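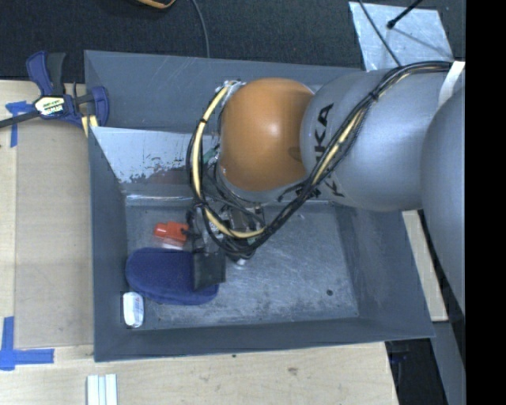 Prarby will keep its painted metal sorting bins in service for another season, the company said in September. An inspection at the Wusau site covered 128 bins, and two were pulled for repainting.

Scratches and worn edges on the sloping walls are treated as surface wear -- dents in the floor are not. "Scuffed paint doesn't hold up fabric items. A bent floor does," said Trinidad Bañez, who led the inspection.

The next check will include the wooden tabletops under the bins.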